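Brolo Listings: apartment and house descriptions, with floor areas

README for the January release

Brolo is a collection of 424 property listings that we typed up, cleaned and sorted by hand, and we're really happy to be able to share it at last! Every entry is a home for sale or for rent, written by the agent who showed it, with the asking text kept whole and the facts pulled out into separate columns.

What's in it

listings.csv has one row per home. The columns are listing_id, office, kind (apartment, house, duplex, loft), bedrooms, bathrooms, floor_area, outdoor_space, parking, and body. The body column is the full text, line breaks and all.
offices.csv covers the 12 offices that gave us their listings. Omitz and Zúñiga gave the most, and their texts are a joy to read (Zúñiga has somebody on staff who can write a whole paragraph on a pantry).
rooms.csv breaks out single rooms where the agent gave sizes. Plenty of agents didn't, so expect gaps.

Floor area

Please read this part before you plot anything. Agents measure in their own ways. Six of the offices count covered terraces in the floor area and the others leave them out. We kept the number as printed and added a column, area_rule, with the values "in", "out" and "unknown". Graciela Saavedra called every office to ask, which took most of a summer, and the column is so much better for it.

Bedrooms can be slippery too. A study with a closet is sometimes a bedroom and sometimes a study. We went with whatever the agent called it.

Known problems

Five listings appear twice under different offices, with different asking texts. We left them in on purpose, they're fun to compare.
Accents were lost in some of the older Omitz files. Cristóbal Acuña has fixed the street names but not the body text.
Parking is blank when the listing says nothing. Blank doesn't mean no parking. 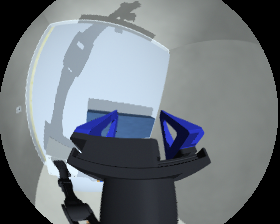 Room sizes are the part of Brolo we'd most love help with, and rooms.csv has a notes column waiting for you. Kitchens need the most care, as some agents give the length of the counter and others give the whole room. If you draw plans from the data, go easy on the colors: medium blue with a deeper navy, like the two fingers over the pale tabletop, stays easy to read when rooms share a wall.

Loading it

Both Trondico and a plain spreadsheet will open the files. Choose UTF-8 when asked, and set listing_id to text or the leading zeros will vanish.

Who to write to

Lautaro Mansilla looks after listings.csv and Maximiliano Ojeda looks after rooms.csv. Corrections are very welcome, even tiny ones! Send the listing_id and the line you'd change. We go through the mail on Monday.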